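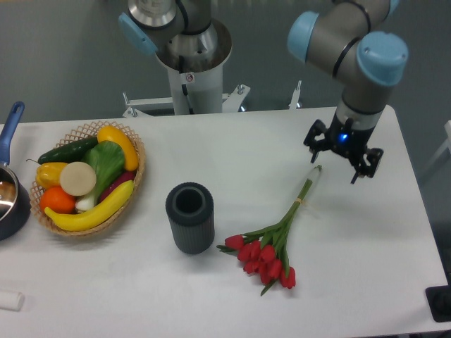 I've been running Loltell, the motion planner from Briltano, on our bench since November, and I've put off writing it up because my opinion kept changing. It's settled now. Short version: I like it a lot and I swear at it a fair bit. The job I keep coming back to is flowers in a vase, and I don't think there's a better workout for a planner. Tulips lying flat on a white table, stems pointing up toward the gripper, a ribbed grey vase with a fairly narrow bit of clear space beside it, and a basket of pretend veg to keep the perception side busy. The old planner treated the whole bouquet as one fat box, so every route into the vase counted as a collision and it just sulked. Loltell lets you paint a "soft" zone onto a held object (you drag it over the point cloud, dead easy) and the flower heads stop being a deal-breaker while the stems stay rigid. Brilliant!

Grasp scoring is the other big win. You get a ranked list with the reasons spelled out in plain words, and you can pin a favourite. I told it to stay near the tie band and it remembered that across restarts, which the last thing we used never managed.
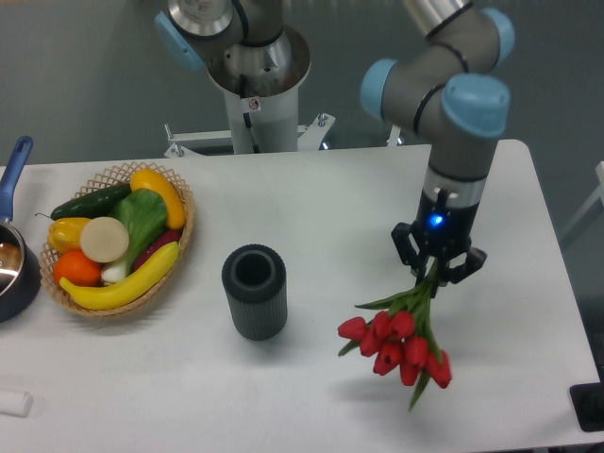
Replanning with something already in the fingers is where it gets slower. Out of 66 logged runs, 9 sat there thinking for more than 5 seconds before the arm budged, and the progress bar is no help whatsoever. Jarlath Keogh put me onto the cached roadmap setting, buried two menus down under Advanced, and that fixed most of it. Why it's off by default I couldn't tell you.

Other grumbles: the colours in the collision view are all near enough the same grey, the undo only goes back one step, and the manual still describes the old calibration wizard. Support was lovely about it, mind you. Waltraud Tanner answered my email the same arvo with a corrected page.

Would I pay for it again? Yep, on the single-arm licence. I'd hold off on the dual-arm add-on until they sort out the handover module, which crashed on me twice and took my saved zones with it. Back up your project folder before you open that one.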